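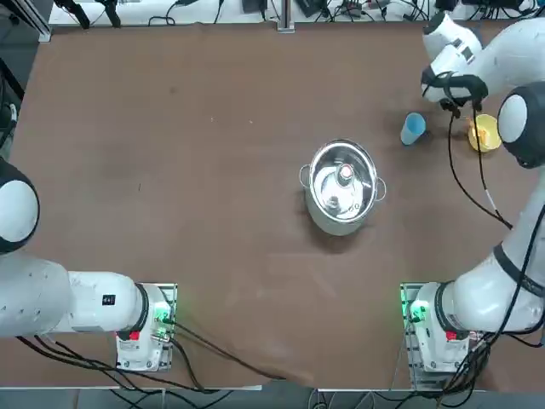 Robots are good at the part of the job that made my wrists sore, Walter Montoya told a class of fourth graders who wrote to ask him about his work. He said he was glad to hand that part over. He also said it took him most of a winter to get used to it.

The class had asked a simple question. When a robot comes to work in a kitchen, what happens to the people who already work there?

The kitchen is in Aresby. It makes school lunches, 2000 of them on a normal day, and trucks take them to schools in Aresby and Buvley. The first workers come in at 4 in the morning. There are 36 people on the staff, which is the same number as before the robots came. Their jobs are different now, though.

What is automation?

Automation means letting a machine do a job that a person used to do by hand. A dishwasher is automation. So is a traffic light, which took over from a police officer waving cars through a crossing. A robot arm is a newer kind. It has joints, a bit like your shoulder, elbow and wrist, and a motor can turn each joint. At the end is a gripper, which does the work of a hand.

What is hard for a robot?

Think about picking up a cup. If it is standing up, you grab it around the middle. If it has fallen over, you reach for it in another way, and you don't stop to think about it. A robot has to work out where the cup is, which way it is facing and how hard to squeeze. Soft or slippery things are harder still. That is why robots practice with ordinary kitchen things like pots, cups and bowls before they go near anybody's lunch.

Using a tool is another step up. Now the robot has to hold one thing and use it to move something else. If the tool slips a little in the gripper, the far end of it moves too, and the robot has to allow for that.

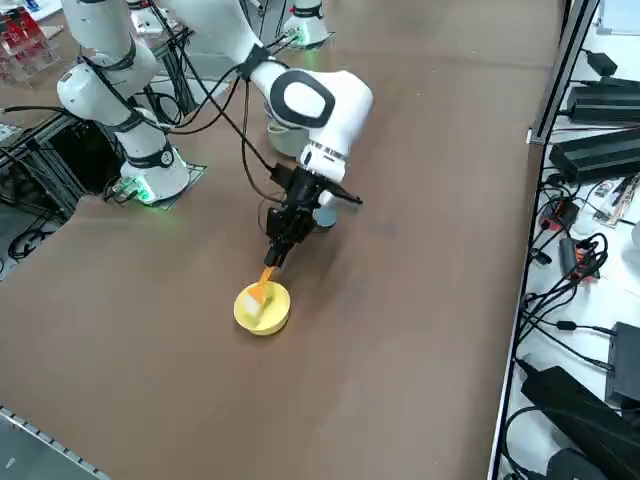

A robot arm holds an orange spatula in a yellow bowl.

What changed for the workers?

Before, a lunch worker in Aresby might scoop rice into trays for a whole shift. It was the same move again and again, and people's hands and backs hurt. Robot arms now do most of the scooping. Workers check the trays, fix mistakes, clean the grippers and decide when to stop the line. They also do all the tasting, because a robot can't tell if the soup needs salt.

Some workers had to learn new things. The company that runs the kitchen, Pacheco, gave each of them 110 hours of training, and paid them for the time. They learned how to start an arm, how to stop it quickly, and what to do when it drops something.

Not everyone liked the change. Scooping was boring, but you could talk to the person next to you while you did it. Now people stand farther apart. Two workers asked to move to the bakery in Stuverberg, where the rolls are still shaped by hand.

Do robots take people's jobs?

Sometimes they do. A company can use robots to hire fewer people, and some companies have. Others keep the same people and give them different work, as the kitchen in Aresby did. The robot doesn't choose. The people who run the company make that choice, and workers can ask to have a say in it.

Words to know

Automation: using a machine to do a job that people did by hand.
Gripper: the part of a robot arm that holds things.
Joint: a place where an arm bends or turns.
Shift: the hours a person works in one day.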